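# Shorts, one pair, still in progress

I fold laundry on Saturday, standing up, with the radio on, and for years I have been promised that I won't have to. So I keep a folder of what the machines are up to, and I look through it when the basket is full and I'd like to put off starting. 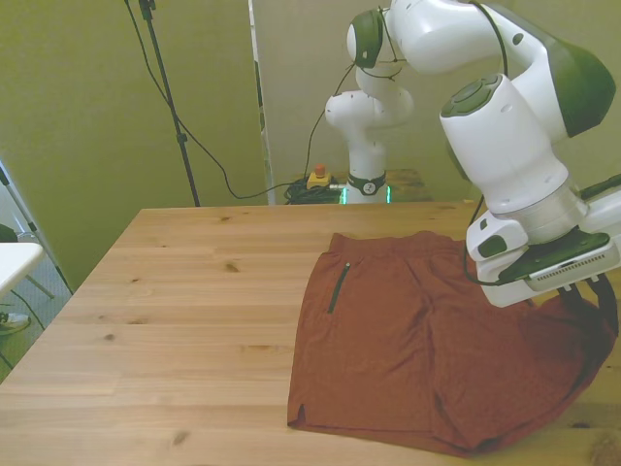 ## The part where it picks something up

Two arms, a pine table and one pair of rust-red athletic shorts. Only one of the arms has hold of anything. It has pinched the right side between its black fingers and pulled up a fold, while the rest lies flat with the waistband toward the back, the way you'd lay them out if you meant business. The other arm is bent up on itself behind the table like my brother-in-law when the dishes come out.

I don't say this to be mean. Picking up cloth is the hard part, and I've come around to respecting it. A mug is the same mug wherever you grab it. Shorts are a different object every time you touch them, and these have a zippered pocket on a slant, so there's a stiff bit running through the floppy bit. My own hands deal with that without consulting me. A machine has to be told, or shown, or left to work it out over a very long afternoon.

## What I want from it

My friend Meinir Griffiths says I'm grading too hard. Her view is that if a thing can fold one pair of shorts, it can fold all of them, and she'll happily go out and leave it running. My view is that I own 86 items of clothing (I counted, for this post, and it was a low moment) and they include a fitted sheet's worth of trouble in the shape of one wrap dress.

I time myself now. A full basket takes me about 30 minutes, including the sock argument. I'd accept a robot that took all night. I'd even accept bad folding — my own drawers are a crime — as long as I didn't have to stand next to it with a hand near the red button.

That's my whole test, by the way. If I have to supervise, it's still my chore. I've just been promoted.

## Meanwhile, in Bukcombe

The laundromat here has a sign in the window promising "modern washing" that dates from 1949, and it's fair to say the washing got solved. You put the clothes in, you leave, they come out clean. Then you're alone with a warm heap and a table, same as anybody was back then. Rhiannon Mathias, who runs the place, charges by the pound for wash and fold, and she tells me the fold is what people are paying for. She can do a T-shirt while looking at you and talking about parking.

I asked if she was worried about the arms. She asked if they did fitted sheets.

So, can machines do the laundry yet? They can get hold of it. I'll check again in July. The basket is still on the bed and I need somewhere to sleep.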